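Home Forum > Floors and Surfaces > Mats over tile: worth it or not?

tilefoot
August 29, 2019
We rent a ground floor unit with glossy tile all the way through, and after a full shift my knees hurt. The landlord won't pay for new flooring. I have a quote from Nambiar for interlocking mats, 266 dollars for the main work area. Has anyone put mats over tile and kept them down for more than a year?
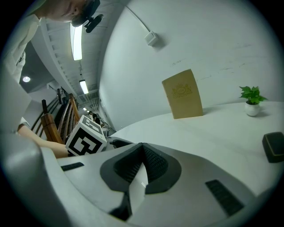 Replies (4)

marlowe_k
We used Otex mats for 2 years. Good on the knees, bad at the edges. The corners curl and then you trip on them. Get the beveled border strips even if they cost extra.

gridline21
Disagree on Otex. Mine stayed flat, but I let them sit unrolled overnight before I cut anything. The real problem is grit getting under the mat. It scratches the tile and the landlord will notice when you leave. Lift and sweep every 21 days or so and you'll be fine.

tilefoot
Thanks both. I hadn't thought about the deposit. We're leaning toward covering only part of the room and leaving bare tile on one side so the carts can roll.
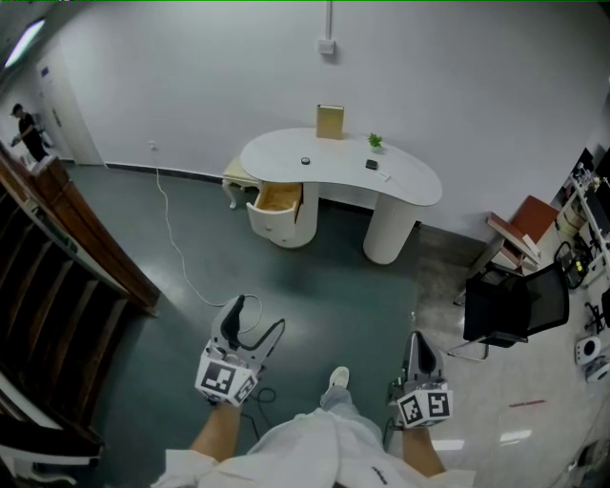 Dark green was the color I wanted from Nambiar anyway - it hides scuffs better than black. Still not sure about tape. The sales rep said double-sided, but I don't want to scrape glue off in September.

marlowe_k
No tape on glossy tile. It leaves a film and you need solvent to get it up. Nolorent makes a thin rubber underlay that holds by weight alone.

gridline21
Underlay is a waste of money in a small room. Push the mat tight against one wall and it won't go anywhere. If it does, buy the underlay then.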